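Trurton-Drift

Als Trurton-Drift bezeichnet man in der Robotik einen schleichenden Nullpunktfehler im Handgelenk kleiner zweiarmiger Tischroboter. Der Greifer schließt dabei neben dem Objekt, obwohl die Steuerung keine Störung meldet. Benannt ist der Fehler nach dem Prüfstand Trurton der Firma Ballmont, an dem Amna Niazi ihn im August 2019 beschrieb – eine bemerkenswert schöne Detektivarbeit!

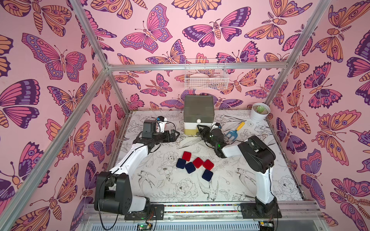
Zweiarmige Tischzelle mit Aufbewahrungsbox und roten und dunkelblauen Blöcken

Auffällig wurde der Fehler beim Einräumen kleiner Blöcke. In einer Reihe von 300 Griffen gingen 109 daneben, fast alle in der zweiten Hälfte. Niazi fand die Ursache in einer Klemmschraube, die sich unter Wechsellast löst. 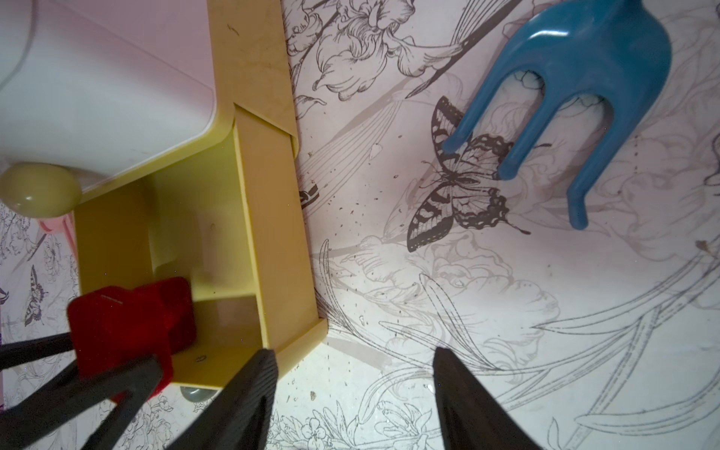 Handgelenkkamera: roter Block im gelben Fach, rechts ein blaues Spielzeug

Sicherheitstechnisch ist die Drift heikel, weil der Arm mit voller Kraft gegen Fachwände fahren kann. Die Steuerung Mindora bricht deshalb seit der Revision vom folgenden April nach 60 Millisekunden Überstrom ab. 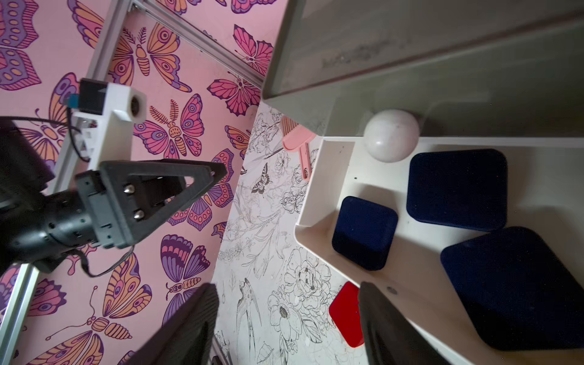

Der Jakubowski-Test gilt heute als einfachster Nachweis. Der Greifer fährt dabei nach jeweils 800 Zyklen eine feste Kante an, und die Abweichung wird im Kamerabild gemessen. Gut eignet sich ein heller Boden wie der des weißen Regals, auf dem sich die dunkelblauen Würfel scharf abheben. Eine weiße Kugel vor weißer Fläche taugt als Messmarke weniger.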